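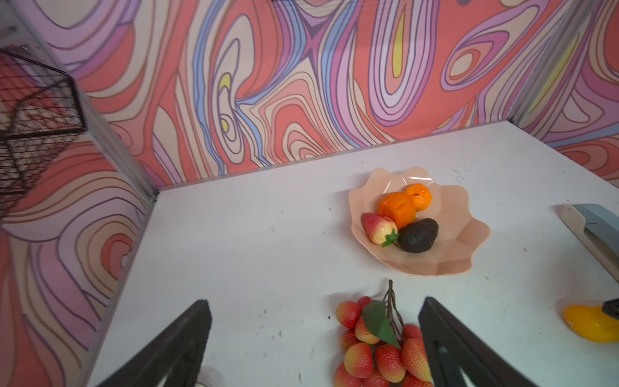

Body cameras for the Plarkden police – worth the money?

Search this forum Go

Posted October 4, 2020 by lsandhu

The town council votes in December on whether to buy 56 body cameras. The draft policy keeps ordinary footage for 200 days, then deletes it. I think we should pass it.

obeaulieu_catach
I'm for the cameras and against the policy. Officers get to watch their video before writing a report. Catach dropped that rule and the town got through it fine.

lsandhu
Their union agreed to it. Ours hasn't.

H. Chan
Has anyone priced the storage? The draft lists the cameras and leaves the records clerk out. Someone has to blur faces before video goes out on a request.
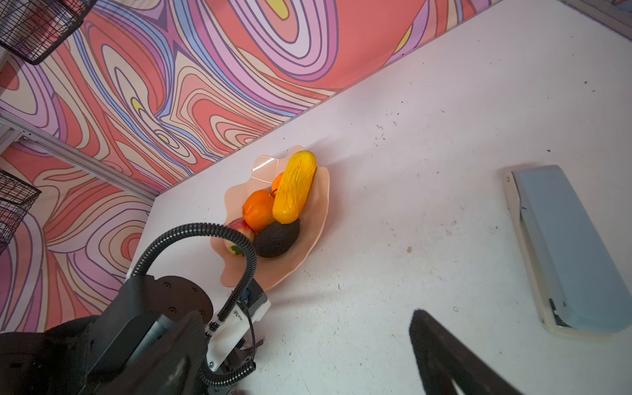
Utden hired a second clerk for that and still runs behind – my request there took all summer.

obeaulieu_catach
Slow is better than no video at all.

H. Chan
Sure, but put the salary in the budget before the vote. I emailed Councilor Garrido and got a form reply.

lsandhu
Page 4 says the clerk is "existing staff." I missed that. I'd still vote yes, and I'll ask about it at the meeting.

Last updated: 2 days ago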